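Budget for a second arm — where would you put the money?

benchmoth
We've finally got the go-ahead for a second arm in our Livadham workshop and I'm so pleased! There's 620 left for everything that isn't the arm. Current list: spare fingertips at 97, a pegboard table to match the first, and another maple board. The coloured blocks we've got already and they'll do for both.
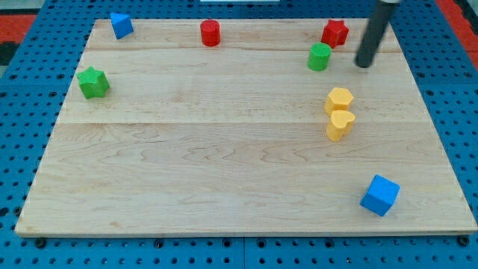

tarn_and_co
Osteline do the fingertips in packs of 24 for 133, so I'd skip the small pack. Lovely project, by the way — please keep posting.

quillfeather
I wouldn't buy tips at all yet. Put it into a decent table and bolt everything down properly. We went cheap on ours and had to buy again in March.

benchmoth
Fair point on the table, but I do like having spares in the drawer! Is the Mellmont one any good?

quillfeather
Very solid, slow delivery. Order it before the arm.

tarn_and_co
Still say get the tips. You can share one table for a month, you can't share a worn finger.

benchmoth
Right, asking Mellmont for a quote tonight — will report back.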